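Grala 55 litre duffel — quick review before I repack

10 November 2018

Bought this for the ferry and bus leg from Culville up to Grodwood. Carried it every day, chucked it under seats, on roofs, once in a wheelbarrow. Bendik Forsberg had the older one and swore by it. Fair enough.

Good stuff first. Straps — great. Wide, didn't dig in even on the hill up to the hostel (steeper then it looks on the map). Zips ran smooth the whole way. Dark grey colour hides the grime. Swallowed my boots, wet jacket, the lot, and still squashed down small enough for the bus rack.

Not so good. No proper pocket for a passport, so you dig. Side handle stitching started to fray in the second week. Wrote to the shop, no answer yet. And the shoe compartment eats into the main bit, so realy it's less bag than you pay for.

The end pocket is meant for toiletries and that's where I came unstuck. Lined, wipes clean, but too shallow for anything tall. My shampoo wouldn't stand up. Plastic squeeze bottles with a white cap and a pointed coloured tip, same sort as the four in front of the green basket of toy donuts, would need to lie flat, and I don't trust a nozzle lying flat on a bus. Zip bag for liquids, then. Would still buy it again, on sale. 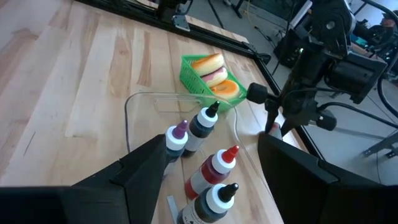
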